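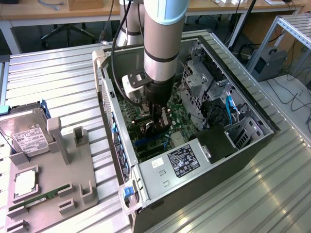 Figure 4. Gripper above the motherboard of an open tower case.

4 Setting up an external review round

This section applies to institute administrators using Potby with the Reviews module switched on. Reviewers have their own guide.

4.1 Before you start

You need the Round Manager role. The director's office must have approved the list of reviewers, and each reviewer must have a signed conflict of interest form in the Milwood register. Potby reads the register overnight, so a form added today will show tomorrow.

4.2 Creating the round

1. Open Reviews and select New round.
2. Enter a title. Reviewers see it in every message, so leave out internal project codes.
3. Choose the round type: Institute, Department or Single project. The type cannot be changed once the round is saved.
4. Set the reading period in days. The default is 24 and the upper limit is 90.
5. Under Papers, upload the self-assessment report and any annexes as PDF files.
6. Under Reviewers, add at least 2 names. Type the surname and pick the entry from the list.
7. Select Save as draft.

Note: The summary box accepts up to 2581 characters, spaces included. Text pasted beyond the limit is dropped without a warning. Check the last line after pasting.

4.3 Assigning a lead reviewer

1. In the draft, open the Reviewers tab.
2. Select the star beside one name. The star turns solid.
3. Confirm the change.

The lead reviewer can read the other comments before the round closes — the others cannot. If the lead withdraws, the round is paused and the administrator gets a message.

4.4 Sending invitations

1. Select Preview and read the message through.
2. Check the closing time. It is shown in the institute's time zone, whatever the reviewer's own settings.
3. Select Send.

CAUTION: Invitations cannot be recalled. Removing a reviewer after this step closes their access but leaves the papers they have already downloaded.

Rounds opened in September share the mail queue with the annual report notices. Allow some extra time for delivery before sending a reminder.

4.5 Changing a round in progress

The reading period can be extended once. It cannot be shortened. To replace a paper, upload the new file under the same name; the old version moves to History.

Role requests go to Alina Dumitrescu, Davwood office. For register faults, contact Tharindu Wickramasinghe and quote the round title.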